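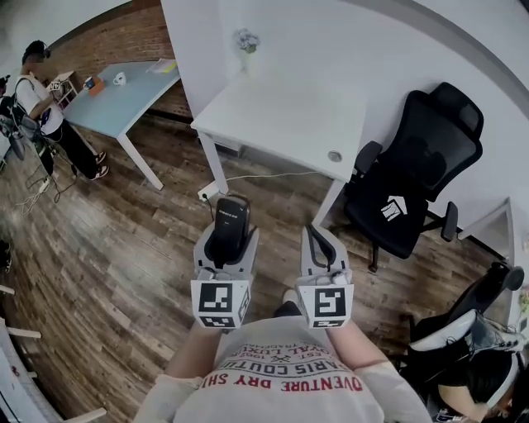 cestovov wrote that the drift is in the time sync and the marker solver is fine as it is. Run the Pelletier aligner on one recording and plot the offset between the two grippers before touching anything else.

2 min read

dalero_ops
Did that. Offset is flat at 2 ms for the whole take. Left and right poses still separate when the wrists turn outward. Cube pose jumps, then settles.

randunbridge
That is a pose flip. With one or two faces visible and a small cube in the image, the solver has two near-equal minima. Feed it the previous pose as the initial guess and reject any jump over 100 mm between frames.

cestovov
Rejecting jumps hides the problem. You drop frames and the policy trains on interpolated wrist motion. I would still check exposure time first. Motion blur on the corners gives the same plot.

randunbridge
Blur gives noise on both sides of the track. A flip gives the same wrong angle every time. Different plots.

dalero_ops
Same wrong angle. Seeding the solver cleared it on 300 episodes. Running the other 2,000 overnight with the jump filter off, rejects logged separately.

cestovov
Fine. Post the reprojection error per face when it finishes.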